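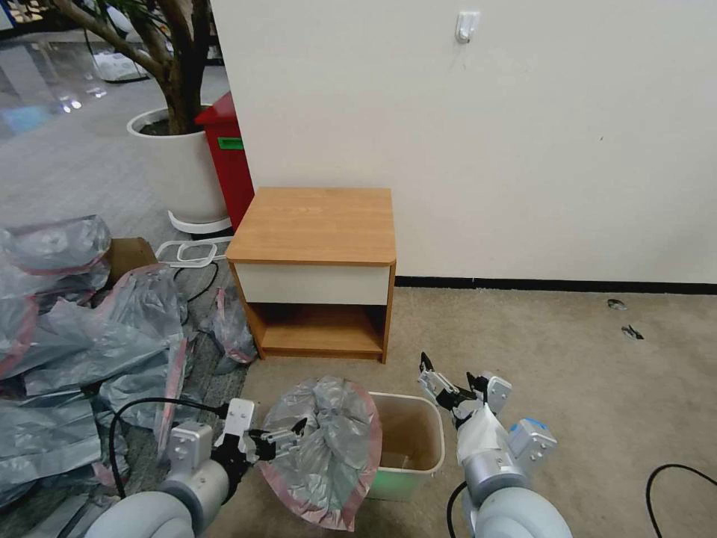

**Ticket 239: bedroom bin liners keep sliding down inside the bin**
Opened by: Areeba Siddiqui
Room: 9, Urkcombe house
Status: open, sort of

Hi all, me again! I know a bin liner is a silly thing to open a ticket over, but Junaid told me if it isn't in the queue it doesn't exist, so it's in the queue. The small bin that lives by the bedside cabinet in 9 (the rectangular one, cream rim, pale green underneath) will not hold on to its bag. I put one in, fold the edge over, it looks great, and by the next time I'm up there with the vacuum the whole edge has dropped down one side and there's a tissue stuck between the bag and the bin. I've had this three times since the new liners came in. The old liners never did it, but they also tore if you looked at them, so I'm not asking for those back.

The bags are the gray see-through Dorkine ones with the reddish edging, 20 liters. We've got 34 left in the closet, so I'd love to make them work before anyone orders something else.

**What I've tried so far**

1. Folding the edge over further. Helps a bit on the long sides, does nothing at the corners. The bag wants to be round and the bin is a rectangle, and the corners are where it lets go.
2. Knotting the slack at one corner. Holds really well! Also looks like a rabbit ear sticking up next to the bed, and Serena took it out the same afternoon thinking it was trash.
3. Rubber band under the rim. I had high hopes for this. The band creeps down toward the floor and takes the bag along with it.
4. Opening the bag all the way before it goes anywhere near the bin. I used to just poke it in bunched up and sort of punch it down with my fist. They come off the roll very flat and clingy, and if you don't get air to the bottom first, the bag hangs halfway and any weight at all pulls the edge in.

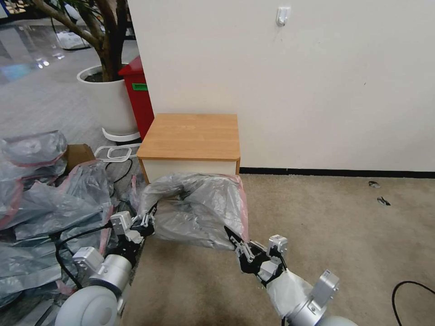 5. Swapping in a bag from the other roll, in case ours was a bad batch. Same thing exactly. So I'm ruling out the roll.

Number 4 made the most difference by a mile, and I'm a little embarrassed about that one.

**Reply from Colin Birkett**

> Are you sure it's the 20s you're using in there? Those are meant for the kitchen pull-out. The bedroom bins should have the small ones from Odera. Check the end of the roll.

**Back to me, 4:15 pm**

Okay, so I checked, and Colin's right, they're 20s. The shelf label in the closet says "bedroom" in my own handwriting, so that's on me. I'm still going to say the big bag CAN work in the small bin, because I've now had one in there through two full changeovers and it stayed put. What I did:

- Shook it open out in the room, holding it by the edge on both sides, until it puffed up
- Pushed the bottom down flat into the bin with my hand inside the bag
- Pulled the spare to the back, the side facing the wall, and tucked it down the outside in one big fold
- Pressed the corners last

It takes longer than it should. For one bin, fine. For the whole floor, no, I'd lose my mind.

While I had everything pulled out I also looked at the cabinet, which Ferdinand Hämmerli had down as "drawer stuck?" on his walk-through list. It's the little one with the honey-colored top and a white drawer front with no handle on it, and you open it by getting your fingertips under the bottom edge, from the open shelf side. I tried it and it slid fine.

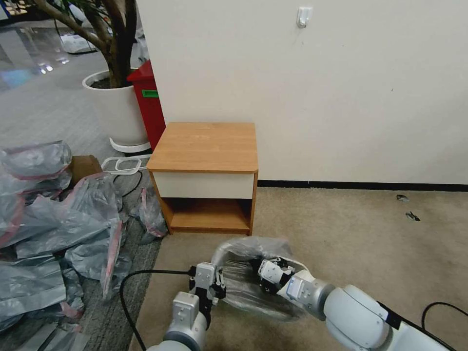 So please close that one too, or put a note on it saying to pull from below. I'd rather not screw a knob into it, the front is nice and plain and people catch their sleeves on knobs. The shelf underneath is clear, I wiped it out.

Two more bits from 9 while I'm writing:

- The white stick-on hook up on the wall. Does anyone know what used to hang there? I gave it a tug and it's on solid. Happy to leave it, happy to take it off with the hair dryer, just tell me which. There are a few faint marks on that wall too, and I haven't tried the sponge on them yet because last time I made a shiny patch.
- Couple of dark scraps on the carpet to the right of the cabinet, near the baseboard. Vacuum had missed them. Picked up by hand, so if Serena has it on her list she can skip it.

**Serena Villa, added by phone**

> Sorry about the rabbit ear!! I thought a guest did it. Small liners are on the Dendard order for July, I added two rolls. Leave the hook, I want it for the do-not-disturb card.

**Me again**

Perfect. Hook stays. I've relabeled the closet shelf so the 20s say "kitchen" and moved the roll down a level, and I'll keep doing the big-fold thing in 9 until the small ones arrive. Junaid, can you leave this open until then? If the small ones slip too I'm going to want a different bin, and I'd like all of this written down somewhere when I ask for it.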